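How to Sort and Store a Big Mixed Button Collection

My grandmother's buttons came to me in two biscuit tins and a pillowcase, and for a whole winter I just ran my hands through them and put them back. If you have a stash like that, this page is for you. I've now been through 2000 buttons from start to finish, and I loved it so much that I went looking for more!

You can do this at a kitchen table, a handful at a time. It's a great rainy afternoon job, and kids old enough not to eat the stock are very good at it.

What you'll need

A light-colored towel
A muffin pan or a few shallow bowls
A soft toothbrush
Mild dish soap
A strong magnet
A darning needle and thread
Small jars, or zip bags if you're short on shelf space
A big plain bin or tub for the unsorted pile

Step 1. Spread and skim

Lay the towel flat and tip out a cupful. The towel stops them rolling off the table, and dark buttons show up beautifully on it. Pull out anything that isn't a button first. In my tins I found hooks, a thimble, a bus token, half a zipper pull and a tiny key that I still can't match to anything. Run the magnet over the pile too. It grabs steel-backed buttons, pins and snaps in one go.

Step 2. Sort by how they attach

I know, you want to sort by color. Everyone does! But start with two groups: sew-through (the ones with holes) and shank (the ones with a loop on the back). They store differently and you use them on different clothes, so this split saves you a second sort later on.

Step 3. Sort by material

Mother-of-pearl feels cold against your cheek and has some weight to it. Plastic warms up fast. Wood is light and makes a dull click. Glass clinks. Tap a few against your front teeth if you're not squeamish — my friend Wiremu Grimshaw taught me that one, and now I do it at flea markets and get looks.

Keep any crumbly or sharp-smelling old plastics in a separate paper envelope with some air around them. They can spoil their neighbors.

Step 4. Clean, gently

Pearl, glass and modern plastic can have a quick wash in lukewarm water with a drop of soap. Use the toothbrush around the holes and rims, rinse, and dry them right away on the towel. Don't soak pearl. Wood, leather and fabric-covered buttons get a wipe with a barely damp cloth and nothing more. Metal gets a dry brush.

Step 5. Find the sets

Now the fun part. Work through one material at a time and line up anything that looks alike. Check the backs as well as the fronts, as molds vary and two whites are hardly ever the same white. Six matching buttons will do a cardigan, and two will do a pair of cuffs, so small sets are well worth keeping together. Thread each set on a loop of cotton and tie it off with a bow you can undo.

Step 6. Give the leftovers a roomy home

Singles go in a wide, open bin with space to stir. I used to cram mine into a narrow jar and never once found what I wanted. Sides that slope inward toward the bottom are handy, as everything slides back to the middle after you've dug around.

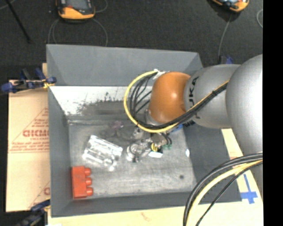

Step 7. Label and shelve

Write the material, the size and the number of holes on each jar. I measure across the widest part in millimeters and stick one sample button on the lid with a dab of removable putty. Keep jars out of direct sun, especially reds and purples, which fade on a windowsill faster than you'd think.

Then leave a small empty jar by the washing machine for strays. Mine already has a toggle in it, and I have no idea which coat it came off.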